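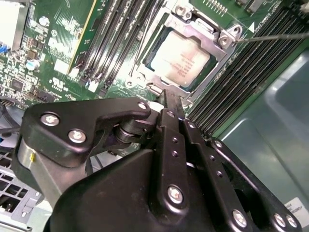 Putting a server back together without killing it
Laurinda Calado, Prallmont user day, 1 May 2021
Speaker notes, mine, don't hand out

OPEN
Hi, Laurinda, bench side of Prallmont, used to be racks. Thank Benedita for swapping slots. Phones off, water's at the back.

Ask: who's had a CPU out of a server board? Hands. Who's bent a pin? Fewer hands, give them a sec, they're lying.

Whole talk is one job. Processor, socket, load plate, screws, memory. Leave power supplies for Aurora, she's after lunch.

WHY BOTHER
We refurb boards for Gureck and a few smaller outfits. Last batch was 136 boards. 13 came back to the bench after first power-up. Nearly all of those were seating or screws. Not dead silicon!! Say that twice.

Typical ticket: "half the memory missing". Everyone blames the sticks. Swap the sticks, swap them again, order new sticks. Then Madalena takes the cooler off, reseats the CPU and it's all there. Memory controller lives in the processor, so uneven pressure on the contacts can look exactly like bad RAM.

(Drulitz story here if running early. The board that went round the building 2 times. Otherwise skip.)

BEFORE YOU TOUCH ANYTHING
Power off, cords out, wait. Strap on, clipped to something that's really earthed. The painted bit of the bench doesn't count.
Board flat and supported. If it rocks, stop.
Good light from the side, you'll see a bent pin by its shadow before you see the pin.
Socket cover stays on till the CPU is in your hand.

SEATING
Find the corner mark on the chip, find the one on the socket. Match them. Look again.
Straight down, straight up. No sliding, no wiggling it round to "feel" if it's in.
Fingers on the edges only.
Text on the lid is no guide to which way round it goes. People read it like a book and turn the chip to suit. Go by the marks and notches.

LOAD PLATE AND LEVER
Lower the plate, then the lever. Expect some resistance, it's a spring load. If it's way more than the last one you did, open up and look.
Follow the order for your socket, it's in the board manual. Two-lever types are fussy about which goes first. I still check.

SCREWS
Slow down here, this is the bit they came for.

Right driver tip. Not nearly right. Carvalho workshop has a drawer of chewed screws, pass the jar round.
Hold the driver upright where you can. If the shaft's leaning, the tip rides up and out and then it's skating across the board. Traces are right there beside the frame.
Start every screw by hand, all of them, before tightening any.
Then bit by bit, across and back. Never one all the way down first.
Torque: use the number in the manual for that board. Don't ask me for one number, there isn't one.
Dropped a screw? Board stays off till you've found it. Ermelinda keeps a magnetic tray, copy her. But no poking magnets round the socket, tweezers.

MEMORY
Banks either side of the socket, so watch your sleeves and your knuckles while you're in the middle.
Populate in the manual's order, doesn't always start at the slot nearest the CPU.
Both ends clicked. Push on the ends, not the centre of the stick.
Check the notch first. If it wants to be forced its backwards.

FIRST POWER-UP
Clean paste, new paste, cooler on evenly, fan plugged in. Yes, somebody forgets the fan.
Give it time. Memory training can take ages on a full board with a blank screen the whole way, don't pull the cord.
Then read what it reports against what you fitted. Write it on the sheet, with your initals.

QUESTIONS
Will get: can I reuse paste? No.
Will get: straightening pins. Sometimes, under a scope, steady hand, see Madalena at the break.
50 printed checklists by the door, one each please.
Aurora on next, tell them the room hasn't changed.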